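Call for Participants: Home Bread Baking Study

Gkikas is looking for people who bake bread at home to keep a baking log and send us notes on their results. The study is run from our office in Grilport and is open to adults anywhere in the Wuvberg area. You do not need to be an experienced baker. We need beginners as well as people who bake every week.
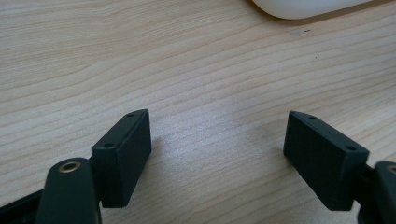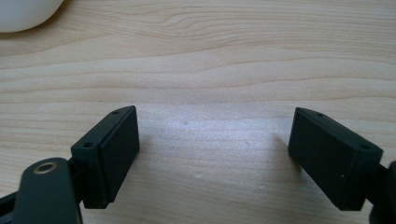
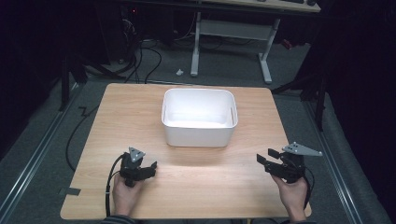 Light wood tabletop, all three views.

What we are studying

We want to know how home bakers decide when dough has risen long enough. Most recipes give a time, but kitchens differ and so do ovens, flours and habits. Our January survey drew 1,142 replies, and many people wrote that they go by feel. This study follows up on those answers in more detail.

What you will do

You will bake 5 loaves over the course of the study, in your own kitchen, using a plain white bread recipe that we send you. For each loaf you fill out a one-page log. It asks for the room temperature, the start and end of each rise, the type of flour, and why you decided to move on to the next step. Each log takes 15 minutes to fill out. After your last loaf, Iulian Stoica will call you for a short interview by phone.

Please do not change the amounts in the recipe. You may knead by hand or with a mixer, but use the same method for every loaf. If a loaf fails, log it anyway and tell us what went wrong.

Who can take part

You must be 18 or older and have a working oven and a kitchen scale. You should be able to read and write English well enough to keep the log. People with a wheat allergy or celiac disease should not sign up. We can take one person per household. Anyone who works for a commercial bakery is not eligible.

Payment

Participants who turn in all of their logs and complete the interview receive $100 by check. Flour and yeast are mailed to you at no cost. We cannot pay for partial logs, but you may keep the supplies if you drop out.

Privacy

Your name is stored apart from your logs and will not appear in the report. You may leave the study at any time without giving a reason.

How to sign up

Call or write to Wenceslao Olvera at the Gkikas office in Grilport. Include your name, mailing address, a daytime phone number, and how often you bake. Sign-up opens 2025-03-03 and stays open until all places are filled.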